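Hina Soomro
Project report, local history module
23 November 2021

Who painted Asstead green?

I picked this topic because of my nan's front door. It's a dark, slightly sickly green, and so is every other old door on her side of Rind Lane, and when I asked her why she said "it's always been that colour, love" and put the kettle on. So that was my research question sorted!

The first place I went was the local archive, where I got through 16 boxes (most of them drainage, sadly). The earliest mention of the green I could find is an 1884 order from the Talo paint works, which used to stand by the canal. The estate bought the paint in bulk and every tenant had to use it. There's a lovely grumpy letter from a man who wanted brown and was told no, twice.

After that I walked the streets with a clipboard in May. I'd planned to do the whole town, but my feet had other ideas, so I stuck to the old estate and the bit of Stumora Road that joins it. In the end I logged 1169 doors. I wrote down the colour, whether the door looked original, and anything people told me when they came out to ask what I was doing – quite a lot of them came out.

The green is still the most common colour on the estate, even though the rule went decades ago. People mostly said they'd repainted it the same because next door was the same. On Stumora Road, where there never was a rule, it's a complete mix and grey is winning.

One thing I hadn't thought about was how different a green looks depending on which way it faces. Two doors from the same tin can look like different paints if one is in shade, and I had to go back and redo a whole page of my notes after I noticed.

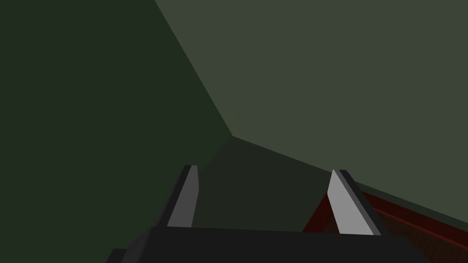
Figure 3. Three flat green surfaces meeting at a corner (computer render).

If I did it again I'd take a proper colour chart with me. My names for the greens (pea, bottle, pond) made sense on the day, but by July I couldn't tell you what "pond but nicer" meant. I'd also like to find out what happened to the Talo pattern books. A lady at number 16 thinks her cousin has one in the loft, and I've left her my phone number.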